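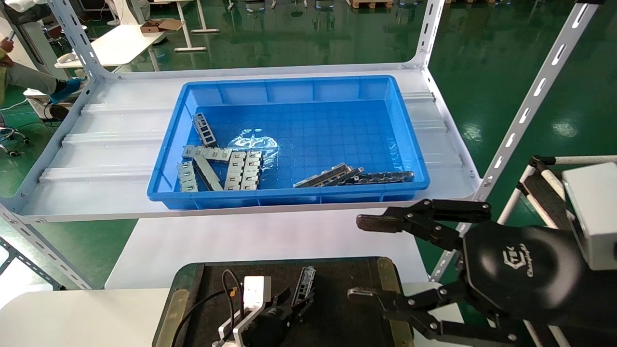
Stamped brackets and rails in a blue crate, middle shelf.

Testum Bracket Parts, data card

Contents: 733 records of stamped sheet-metal parts stored in shallow plastic crates on white steel shelving. Part types: 40. Revision 3, 2 September 2021.

Fields: part_id, finish, length_mm, cutout_shape, crate_id. Finish is silver or dark gray, judged by eye. 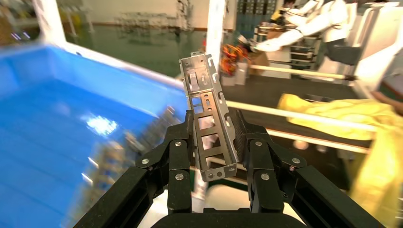
Ladder-type brackets are listed under cutout_shape = rect. Round holes and small slots go in the notes field. Lengths exclude bent tabs.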